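The Small Stuff Drawer, Part Two

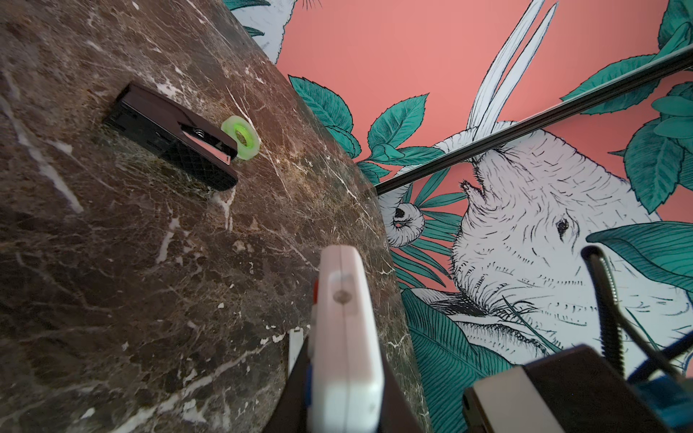 Why does anyone keep a drawer full of things too small to have a name? Mostly out of fear. I once threw away a little plastic peg and then discovered, that same evening, that it had been holding up a shelf with 17 cookbooks on it.

I've been tipping the contents of the drawer out a handful at a time and trying to rule on each thing before I lose interest. The dark brown marble makes a grand sort of courtroom, all white veins and golden flecks, and it flatters the junk terribly. A black clip with a shiny spring looks like something you'd ask to see out of the case. So does a lime-green ring you can see light through, and I have no idea what that ring is for.

I sent word of it to Tove Mikkelsen, who used to run the notions counter at Stougaard. She wrote back "stitch marker? bottle? toy?" and then asked for her casserole dish. The ring stays until I hear from someone with more conviction.

The clip was easier. Clips always stay. They close the rice, they hold the recipe, and they vanish the minute you open a bag of chips. I own far too many and have never been able to find two at once.

Xiuying came by around four in the afternoon and was no help at all, being more taken with the wall. Everyone is. You put a big white rhinoceros on a coral-pink background and people stop caring about your drawer. She thinks he looks disappointed in me. I think it's the hatching.

The rules so far, in case you're doing this at home:

If it has a spring, keep it.
If it belongs to an appliance you no longer own, let it go. (I kept two.)
If you've picked it up three times and put it down three times, it lives with you now.

Next up is the bag of keys, which I've been putting off since October.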